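About Tendeo

Wed 28 December – by Othmane Tahiri

Tendeo cleans and resets shared workplaces. We look after offices, canteens and meeting rooms for 867 clients, and most of the work happens after everyone else has gone home. Our main office is in Agarwal House, with a smaller depot at Rirari.

In September we began bringing automation into the evening shift. The small jobs came first: picking up a dustpan, sweeping a tabletop, putting tools back where they belong. They are dull tasks and hard on the wrists, and our cleaners asked us to start there. 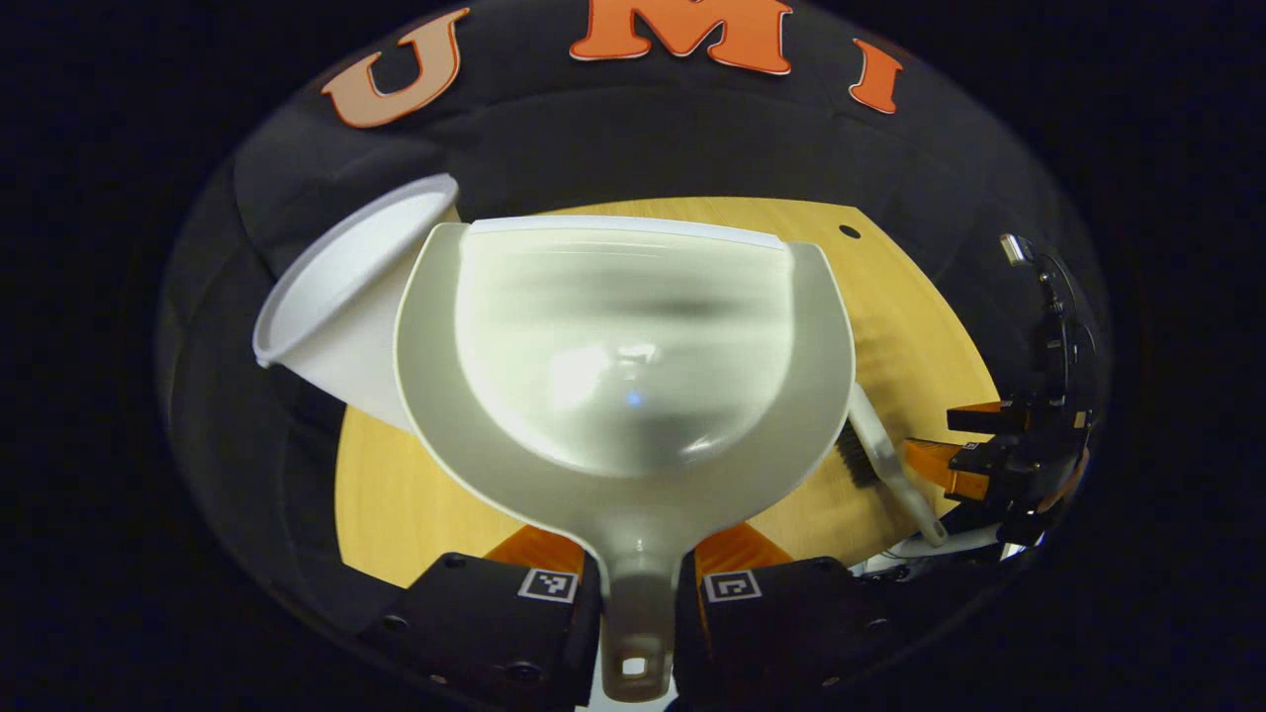 Dustpan held upright in the gripper, with the hand brush beside it on the table.

Jobs have changed as a result. Five of our cleaners now spend part of each week teaching and checking the machines. They are paid at a higher rate for those hours, and the training counts toward their Welluvell certificate. Staff who would sooner stay on regular rounds can do that – the choice is made with their shift lead and can be changed later.

No one has lost hours under the program. Shifts now end earlier on most sites, with pay kept at the old level. We still clean floors, stairs and restrooms by hand.

Recent items
Shift times for the new year
How we train on the gripper bench
Welluvell certificate: who can apply
Rirari depot opening hours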